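WUSTCOMBE — The recount in the county's 2nd Ward ended in December with the same result it started with, and a smaller margin. Ghislain Gagnon held the council seat by 60 votes out of 1,342 cast. The first tally had put him 74 ahead.

The change came from the mail ballots. Wustcombe accepts 789 registered voters on its permanent mail list, and the Sawatzky precinct accounts for most of them. Fourteen envelopes there had been set aside over signature mismatches. State law gives a voter until the close of the canvass to fix a mismatch in person or by sworn form. All 14 did so, and all 14 ballots went to the challenger.

The ward itself is new. The old lines followed the rail spur and kept Sawatzky with the mill blocks. The current map runs north along Romura Road, takes in the Nondau subdivision and drops the mill blocks entirely. Turnout in Nondau was low, as it usually is in areas moved to an unfamiliar ward. 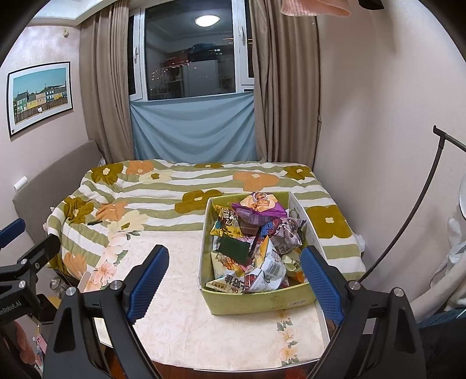
Gagnon has asked the clerk to mail new precinct cards before the spring primary. The clerk's office says the cost can be met from the existing print budget — provided the cards go out with the tax notices. A separate mailing would need a council vote.

The challenger has not said whether she will file again. Petitions are available at the clerk's counter from 9 a.m.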